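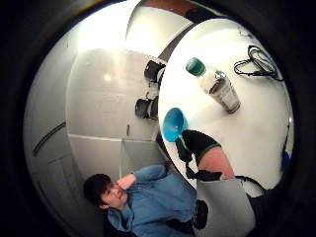 Blue funnel in a gloved hand, bottle with the green cap still lying on the table.

Funnels, bottles and the software that has to follow them

I write the planning side of Flatden, our little kitchen-task program, and most of my tips come from mornings spent at a round white table. The first is to write the task out as you'd tell a neighbour – stand the bottle up, cap off, funnel in, pour – and give each step its own check. Flatden used to lump the first two together, and oh, the muddles we had!

Clear plastic is a nuisance for perception, so let the software look for the coloured cap and work out the rest of the bottle from there. Cloudy liquid helps a bit too. 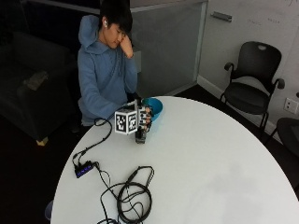
Marker cube on the back of the hand, with the hub and its cables to the left.

Keep marker cubes facing a camera whenever you can, and if the tracker loses one, have it hold the last good position for 500 milliseconds before it gives up (we tried 2000 and it was far too patient). Do tidy the cable before you start, and label each hub port in the settings file as well as on the hub.

Save your plans under plain names, by the way. I still have 38 called "funnel new".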